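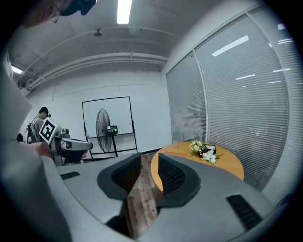
Our front room, with flowers on the round table

About us

Gisitano is a small company for furnishing and arranging rooms where people meet, wait and work together. We started in a rented space above a bakery, with two tables and a borrowed van. Today we are 13 people, and we have our own rooms on the ground floor of a former printing house.

What we do is easy to explain. A customer has a room, and the room is not pleasant or not practical. We come, we measure, we listen, and then we bring furniture and small things that make the room good to use. Sometimes it is a full office. Sometimes it is only one corner with a table and a place to put a cup.

How we began

The company was founded by Zdeňka Matoušek, who worked before in a hotel and was responsible for the breakfast room. She noticed that guests always chose the round tables first, also when the square ones stood closer to the window. She began to make notes about this, and the notes became the first plan for Gisitano. Alun Gittins joined her in the second year. He is a joiner by training and takes care of all repairs.

Our rooms

We use our own rooms in the same way as we advise our customers. The floor is wood, the walls are white, and the glass partition has white horizontal blinds, so that a conversation can be private when it needs to be. The round table with the orange-tan top is the place where most first meetings happen. We like to have flowers on it – white and cream ones with green leaves go well with the color of the top.

The whiteboard is a mobile one and stands on its own legs. We recommend this type to almost everybody. A board that is fixed to the wall decides for you where people must sit, and after one year many customers ask us to move it. The standing fan is also something we suggest often for rooms with a lot of glass. It can go where the people are.

Our collections

We work with three lines of furniture. Custen is for offices and has the largest choice of desks and shelves. Vanel is for waiting rooms and receptions, with seats that are easy to clean. Triệu is our smallest line, only 8 pieces, and it was made for tea rooms and small cafes. All parts can be ordered again separately, also the screws. Our storage list has 531 items at present, and Alun knows where each of them is.

Working with us

The first visit is free of charge inside the city. Please have ready the size of the room and tell us how many people use it on a normal day. After the visit you receive a drawing and a price, and you can take as much time as you want to decide. We don't call to ask.

We also take back furniture that we delivered, if it is in a condition to be repaired. Used pieces are sold in February, when we make space in the storage – the list is at the reception desk.

For a visit to our rooms, please make an appointment by telephone, extension 1663.

Page last changed: 2022-02-24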